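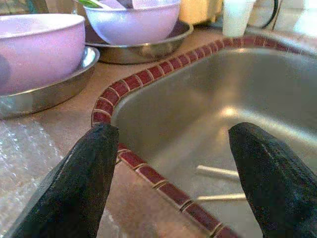
Moving the kitchen to the back of the house

May 6, 2018

We have lived in this house for six years and for five of them we talked about swapping the kitchen and the dining room. In October we finally asked for quotes. There were three, and the highest was more than double the lowest, so we spent a few weeks working out what each one had left out.

The cheapest had no electrics in it at all. The dearest included a new boiler we hadn't asked for. We went with the middle one, from Jamshid Shahbazi, mostly because he answered the phone. His price for the plumbing and the drain run was £3596, and he stuck to it apart from £140 for an extra length of pipe under the hall floor.

The floor was the slow part. Two of the joists near the back door had gone soft and had to be replaced, and then the boards needed lifting again when the waste pipe didn't have enough fall. My sister Mahnaz let us cook at hers on and off for a month. The rest of the time we used a camping stove in the front room and ate a lot of eggs.

Tiles cost us £437 from a clearance place, delivery included. I did the grouting myself and wouldn't do it again. It took four evenings and my knees still complain. Order a spare box if you are buying end of line, as we ran short by one row behind the fridge and had to fill in with plain white.

The new room gets the morning light, and you can carry a plate out to the garden without going past the stairs. The old kitchen is now where we eat, although it still has a blanked-off pipe in the corner and the wrong sort of ceiling light. I have a quote of £1139 for replastering it – that can wait until next year.

A few people asked about building control. We did need to tell them about the drain. The form was short, and the inspector came twice and stayed ten minutes each time. I'm still waiting for the certificate.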